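Skanton-Arm, Aufbauanleitung für die offene Werkstatt Kuditz
Teil 4: Schutzhülle anlegen und Kabel am Handgelenk führen
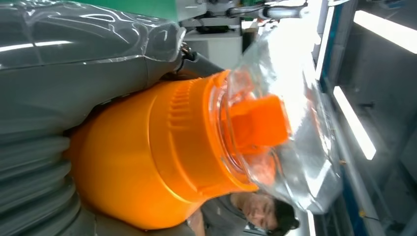
4.1 Vorbereitung

Jetzt kommt der Abschnitt, auf den ich mich beim Schreiben am meisten gefreut habe: Der Arm bekommt seine Hülle und sieht endlich nach Roboter aus! Plant einen ruhigen Abend ein und macht Teil 3 vorher komplett fertig.

Ihr braucht:
Klarsichtschlauch, 500 mm
Klettband, 140 mm
Steuerkabel aus dem Onville-Satz
eine zweite Person zum Festhalten

VORSICHT: Netzteil ausschalten und Stecker ziehen. Die Bremse in Gelenk 2 hält den Arm nur, solange niemand daran zieht.

4.2 Hülle anlegen

1. Arm waagerecht stellen und von der zweiten Person stützen lassen.
2. Schlauch vom Handgelenk her aufschieben, immer nur ein kurzes Stück. Falten sind völlig in Ordnung – der Arm braucht das Spiel beim Beugen.
3. Schlauch vor dem Faltenbalg enden lassen. Der Balg muss sich frei bewegen können.
4. Klettband am hinteren Ende umlegen und handfest schließen.

4.3 Kabel führen

5. Kabel am Handgelenk in einer lockeren Schlaufe verlegen.
6. Gelenk von Hand langsam bis zu beiden Anschlägen drehen. Spannt das Kabel, die Schlaufe größer machen und noch einmal drehen.
7. Strom einschalten und im Menü von Adams das Testprogramm 108 starten. Die erste Fahrt in der Hülle ist wirklich ein toller Moment – Finger trotzdem weg vom Gelenk!

Hinweis: Meldet die Steuerung Fehler 1555, sitzt meist der Stecker am Handgelenk schief. Ausschalten, neu stecken, weiter bei Schritt 6.

Stand: 11. März 2019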